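PIDDALE, Feb 11, 2025. Druvano has assigned dish wrapping at its Piddale kitchen to a two-arm Ikero cell.
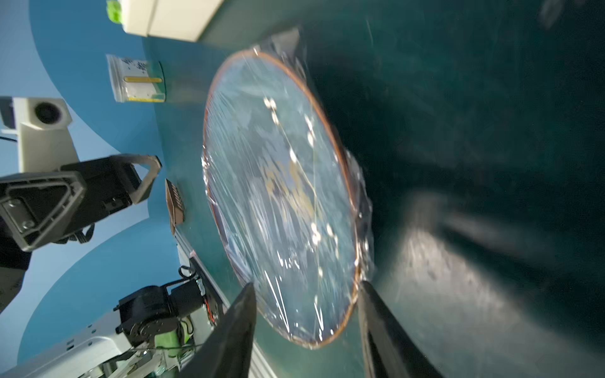
Wrapped dish at the gripper, Ikero cell.

The cell runs 3 hours per shift. Staff formerly on wrapping now handle portioning and labeling, at unchanged pay grades.

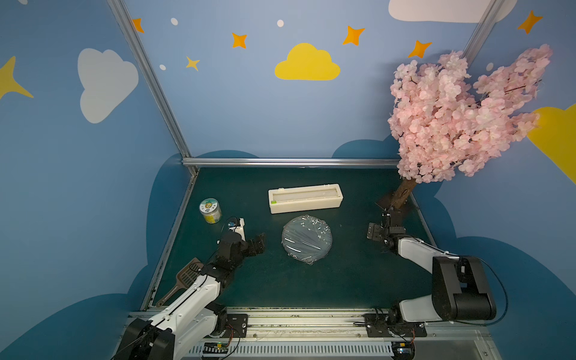 Training took place in June for 40 employees. Film changes remain a manual task.
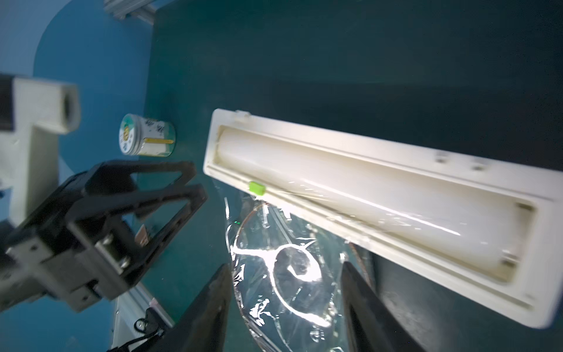
Myrtle Okafor said her wrists hurt less by Friday, but she wants the film changes shared evenly across both shifts.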